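A day out at the Pevholm open day

I only went because of the tea. My friend Manon Wong had seen a poster for the Pevholm open day in the window of the chip shop, and down at the bottom, in very small letters, it said "tasting room, all afternoon". That was me sold. We got the bus at half past nine, ate both our sandwiches before the ring road (as always) and arrived far too early in thin November drizzle.

Pevholm is the old rope works down by the canal, in case you haven't been. It stood shut for years and now it's let out floor by floor to anyone who can pay the rent: a printer, a bicycle repair place, a choir, and Duangkaew, the tea blenders, who have the whole of the top floor and make the stairwell smell wonderful. Once a year they all open their doors at once and you wander about being nosey. It's free, and you get a paper map with the toilets marked wrong.
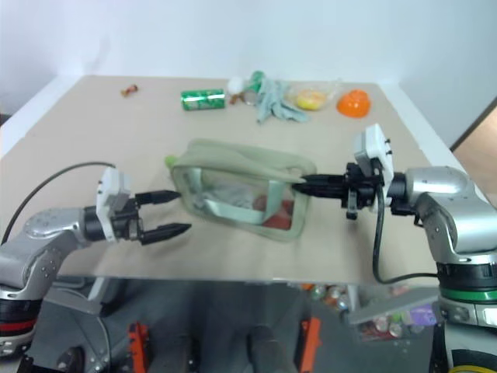 Pevholm open day, November.

We started at the top, obviously. Napaporn Chuensuk runs the tasting room, and she had us slurping from spoons within a minute of getting our coats off. You have to slurp, she says, and loudly, so the tea goes right across your tongue. Manon was brilliant at it. I got most of mine down my scarf. We tried a smoky black one, a roasted green one that tasted of popcorn, and a pale, flowery oolong that I'd happily drink every day for the rest of my life if it weren't £30 a tin. (I bought the popcorn one.)

The blending room is next door and it's much noisier than I expected! There's a big drum that turns the leaves over very slowly, and Wiroj Sukprasert was standing beside it with a scoop, shouting over the din about bergamot. He told us they try out roughly 200 blends a year and sell hardly any of them. One had beetroot in it. He still speaks of it fondly. 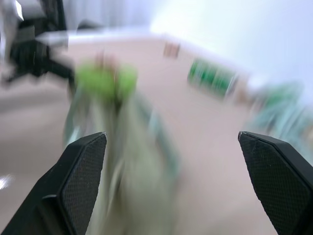
After that we needed something to eat, and so did everybody else in the building. The queue for the café went down one flight and round the corner, past the choir, who were doing sea shanties on the landing and had clearly been told to keep it up until two. Lovely for the first ten minutes. The cheese scones were worth the wait, though, still warm and about the size of my fist, and we found a window seat over the lock and watched a man in a yellow coat fail to turn his narrowboat round.

The printer's was my favourite of the afternoon. It's called Modness and it's really just Jozef Goossens, a great many drawers of metal type and an iron press he bought from a school that was closing down. He let us each set our own name and pull a print. I put the S in upside down, which he said was a very good mistake, as it's hard to spot. It's on my fridge now. Manon's came out perfectly and she was unbearable about it all the way down the stairs.

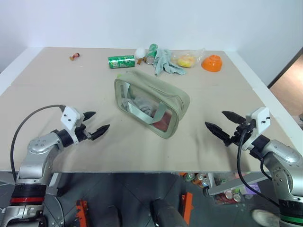 Photo: Ignacio Villanueva

We skipped the bicycles (sorry, bicycles) and finished with the history walk round the yard. The rope walk itself was 671 feet long, all under one roof, and the workers went backwards along it all day paying out the hemp. Most of it has gone now but you can still see the line of it in the cobbles, running off behind the bins. Our guide paced a bit of it backwards to show us and nearly went over a planter.

If you fancy it next year, get there before eleven for the tasting room and take cash for the scones. The 2 bus stops right outside the gate, but going home it was packed to the doors, so we walked up to the main road and caught the one from there.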